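Sergate kitchen, nearly done

Posted 16th September

Quick update before the weekend, more pics when I get a minute. Kitchen at the Sergate place, back side. Took out the old tile counter, new granite in, doors and drawer fronts still to come back from Prandex. Budget was 3000, we're at 2460 with the plumbing not counted. So, okay so far.

Stone is from the Clisance yard, gray speckle, polished on top. Went back and forth on black for weeks. Glad we didnt. Crumbs would of driven me nuts. 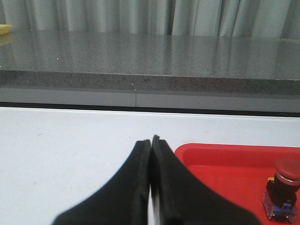

Marlowe_b in the comments wants to know if we sealed it and how many coats, because the yard told her one and the installer told her three. We did two, a day apart, wiped off the extra with an old T-shirt. Ask me again in February.

Curtain, gray-green, hangs down behind the back edge of the counter. Wanted something soft back there with all that stone. Washable, came from Govindasamy, 583 on the order slip is the color number if anybody wants to match it. Blinds were the other idea, too fussy to clean.

Front edge is squared off, no bullnose. Cheaper and I like it better. You see more of the speckle on that side than on the shiny top.

Light gray panels under the granite, plain, seam and all. Thought about caulking the seam, left it alone.

White table stays for now. Has its scuffs, they mostly come off with baking soda. Mostly.

Still to do: outlet covers, one more coat on the trim, find 5 drawer pulls that match teh old ones. Floor after that. Next batch of pics when the doors are on.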